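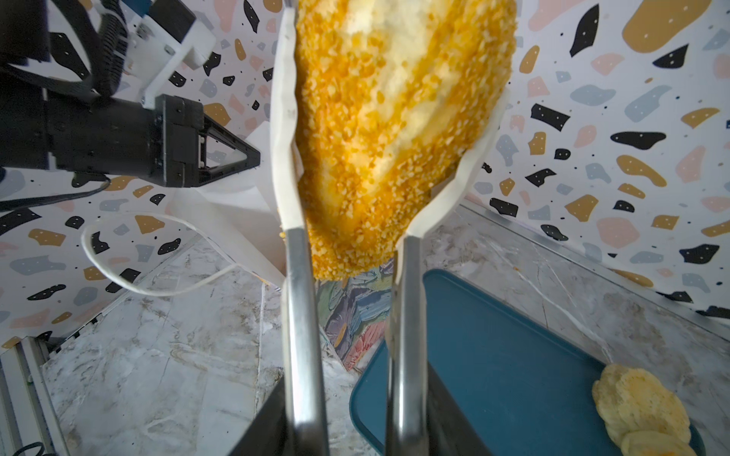
Apr 12, 2018. Crumb trials, batch 26. We are still on the Ulleck crumb, and will be until the sack is empty, because Fatus pays by the pallet and we have most of a pallet. The aim this round was coverage on the thick cutlets, the ones that went bald in February. Coverage on the large one is decent along the bottom, good and coarse and properly orange, and the rounded edge has held its coat. Across the upper middle there is a paler, cream-colored band running on the diagonal. I can't tell by eye if that is filling showing through or crumb that didn't brown. I have written "pale band" on the sheet, which commits me to nothing.

Recipe for the record: flour, egg wash thinned with milk, crumb, rest, fry, rack. Egg wash was 18 percent milk by weight. The February batches had more, on the theory that a thinner wash spreads better. It does. It spreads right off the cutlet and into the tray, where it makes a very nice omelet.

Rest time was 13 minutes in the cold cabinet, uncovered. I wanted longer. The cabinet was also wanted for the Drustari fish cakes, which have a client attached to them and so outrank us. Next time I will write RESERVED on the shelf in letters large enough to be ignored from across the room.

Two guesses about the pale band, both cheap to check:

First, the flour. If it clumps, the egg sits on top of the clump, the crumb sits on top of the egg, and the whole arrangement slides off together like a bad toupee. I dredged by hand and shook off the extra, but my idea of "shook off the extra" changes over the course of a morning. Sift it next time. The sieve is in the drawer with the thermometer that lies.

Second, the oil level. The thick ones need to be properly under. If the high side pokes out for the first minute it never catches up, and flipping late only gives you a dark side and an apologetic side. I marked the fill line on the fryer with tape. The tape lasted as long as tape lasts on a fryer. Scratch a line on the dip rod instead.

On the crumb itself. Ulleck coarse is coarse in the way gravel is coarse. It looks wonderful and it photographs orange no matter what you do to it, so color is not much use as a test of doneness and we should all stop saying "looks done" and use the probe. The good probe. I passed a few through the smaller mesh to compare and the finer stuff sticks better but comes out looking like a sanded board. A blend might do it. Gounder sell one ready mixed, and I have asked for a sample, and they have sent me a calendar.

Salt: in the flour, not in the crumb. This was settled in batch 9 and has been unsettled several times since. Whoever salted the crumb tub, it is now labeled SALTED and you may have it for your lunch.

Crumb loss is still being weighed off the rack after cooling. Please sweep the tray into the dish before you weigh, and take the dish off the total. One of last week's figures says we lost more crumb than we put on, which I would love to believe.

To do before batch 27:
sift flour
wash down to 15 percent milk, all else the same
get the cabinet shelf early
scratch line on dip rod
cut through the next pale band and write down what is under it
chase Gounder, politely, for something edible

If the sifted flour fixes it I will be pleased and slightly embarrassed, having spent a good part of the winter blaming the eggs. If it doesn't, the eggs are back under suspicion. Fryer oil is due for a change and the drum is behind the door. It is heavier than it looks, get the cart.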